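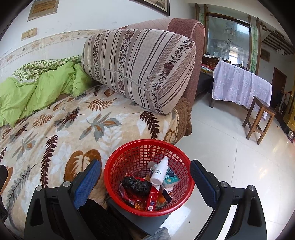 Section 4. Recording at Home with the Hand-Held Gripper

Gretside Robotics Club > Member Guide > Set-up > Section 4

Updated April, by the Gretside build team

Read this section before you take a kit home. The club arm learns to pick things up by studying recordings of people picking things up, so the quality of its manners depends on yours. It has already learned one member's habit of dropping things from a height, and we would like to stop there.

4.1 Before you start

1. Sign out the gripper on the sheet by the door. Write your own name. "Me" has been tried.

2. Check both fingers. Each one should carry a blue rubber pad, seated flat, and two pivot screws, snug. Snug means you can't turn them with your fingernail. It does not mean you fetched the long wrench.

3. Squeeze the trigger slowly, all the way, and let it go. The fingers should meet in the middle and open again without a hitch. If one arrives late, see 4.5.

4. Charge the Skendex recorder overnight. A full charge is good for 72 minutes of recording, less if you leave the preview on and admire yourself.

5. Clear at least 16 gigabytes on the memory card. Last season's files are on the club drive, and you can stop carrying them around like family photos.

4.2 Choosing a place to work

Any ordinary room will do. We want beds, tables, patterned blankets, shiny floors and whatever lives on top of your cabinet. The arm spent its first season looking at one gray bench and became an expert in gray benches.

1. Put a basket or open bin on something steady, at about hip height. A mesh basket is fine and is good practice, as the fingers like to catch in the holes.

2. Leave everyday things in it: a spray bottle, a medicine box, a packet of tissues, some crinkly wrappers, a crumpled bag. Don't arrange them. If it looks like a shop window, tip it out and start over.

3. Walk around it once with the gripper in hand. You should be able to reach in from two sides without banging your elbow on the furniture.

CAUTION: Bottles must be closed and nozzles capped. Medicine boxes must be empty. No glass, no blades, no lit candles, no pets, however willing.

NOTE: Cover or turn over anything with a private name or address on it, prescriptions above all. Recordings are shared with our partner club at the Grīnberga school, and they do read labels.

4.3 Recording a pick

1. Start the recorder and wait for the second beep. The first beep only means it has heard you.

2. Hold the gripper over the basket for a slow count of two, with both fingertips in view.

3. Lower it straight down. Open the fingers wider than you think you need.

4. Close on the item until the pads press in a little, then stop. Crushing the tissue packet teaches the arm to crush tissue packets.

5. Lift clear of the rim, move the item to your drop spot, and set it down.

6. Return to the start position and press stop.

If you miss, keep going and try again in the same recording. Misses are useful. Swearing is less so – the microphone is always on.

NOTE: Soft things such as bags and wrappers are best pinched near a fold. Grab the flat part and it will slide out, usually just above the rim.

4.4 Saving your files

1. Plug the recorder into a club laptop and open Plorasetti.

2. Choose Import, then your house number from the sign-out sheet. If you skip this, everything lands in a folder called "untitled," which at last check held 461 recordings and no clues.

3. Play back the first and last recording. If the fingertips aren't visible, redo the batch.

4. Wait for the green bar before you unplug. It sits at 99 percent for a while. Let it.

4.5 Small troubles

One finger lags: loosen its lower pivot screw a quarter turn and try again.

Pad slipping: wipe with a damp cloth and let it dry. No glue. We are still scraping off the last glue.

Recorder beeps three times: the card is full. Go back to 4.1, step 5, which you skipped.

Return the kit by 6 p.m. on the date you wrote down, with the charger.

Contact: Gretside Robotics Club, Workshop Desk | © Gretside Robotics Club | Back to top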